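Tretby 275 Tail Rack for Touring Motorcycles

Part group: Luggage and carriers
Page revised 20/06/2021

The Tretby 275 is a bolt-on rear rack for mid-size and large touring motorcycles with exposed subframe rails. It carries a soft roll bag, a small top case or a folded rain suit behind the passenger seat. The rack does not interfere with the seat latch or the fuel filler on any of the supported frames.

Construction

The deck is bent from steel tube and welded to two side plates. The finish is black powder coat over zinc primer. Slots in the deck accept straps up to 20 mm wide. Each side plate has two mounting holes, and the rear hole is slotted to allow 5 mm of adjustment fore and aft.

Specifications

Deck length: 275 mm
Maximum load: 5 kg
Strap slots: 14
Finish: black only
Passenger grab rails: retained on all models except the Garavano tourer, where the rack replaces them

Mounting

Remove the seat and the four factory bolts along the subframe. Set the side plates in place with the spacers between plate and rail, then start all four bolts by hand. Do not tighten one side before the other. Once the deck sits level, torque the bolts to 20 Nm in a cross pattern. Check them again after the first long ride - powder coat compresses slightly under the bolt heads.

On motorcycles fitted with the Sembiring pannier frame, the rack bolts go through the upper pannier tabs as well. The longer bolts for this are in the Sembiring adapter kit, sold separately. 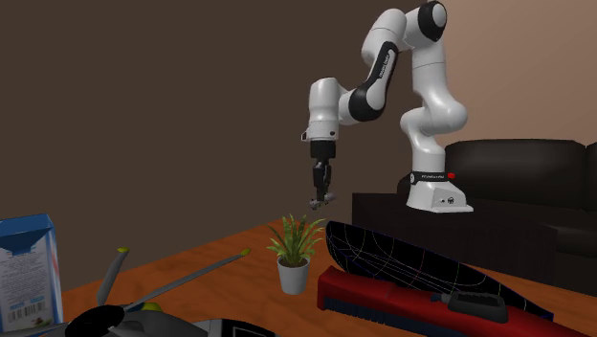 Top cases

The deck is drilled for the Plotar small case plate. Larger Plotar cases extend too far behind the rear axle and are not approved for this rack. The load limit includes the weight of the case and its plate.

Care

Wash with mild soap and water. Touch up chips with black enamel before winter storage. Replacement spacers and bolts are available as a service pack.

In the box

Rack deck with side plates, four bolts, four washers, four spacers, printed instructions. Straps are not included.

Returns are accepted within 14 days if the rack has not been mounted.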